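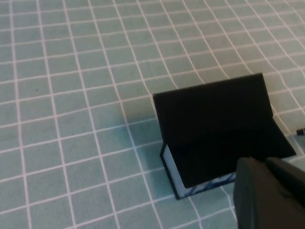 Orla Tebbutt
Catalogue editor, Hivstead Shorts Fund

Print | E-mail
Filed under: Film & TV > Funding > Open data

Hivstead Shorts Fund: applications list

This folder holds a list of 749 applications made to the fund over its first 4 rounds. Each row is one short film project. The list was put together from the online forms and, for the first round, from paper forms typed up by the Trirnport office.

Files

applications.csv - the main list
rounds.csv - opening month and budget limit for each round
changes.txt - corrections made after release

Columns in applications.csv

project_id - a number, never reused
round - 1 to 4
title - working title as given by the applicant
language - main spoken language of the film
length_min - planned running time in minutes
stage - script, shooting, edit or finished
outcome - funded, reserve or declined
summary - up to 400 characters, cut by the form itself

Titles keep their accents, so open the files as UTF-8. Siliņa Pictures appears in some summaries as "Silina" where the applicant typed it that way, and we have left those alone.

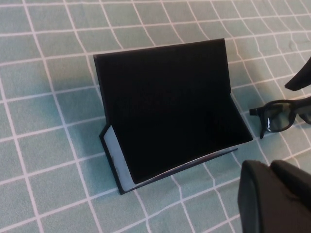 Known problems

Round 1 has no "reserve" outcome. Projects that would have been held over were marked as declined.

Running times were free text until round 3. "Under ten" has been entered as 10.

Films sent in through the Zesiditz co-production scheme may appear twice, once under each partner. Match on title and round to find them.

Use

You may use the list for research and reporting. Please don't try to work out who made a declined application. Names and contact details have been removed, and we can't supply them.

Updates

The next version is due in June, with 5 new columns covering crew size and shooting location.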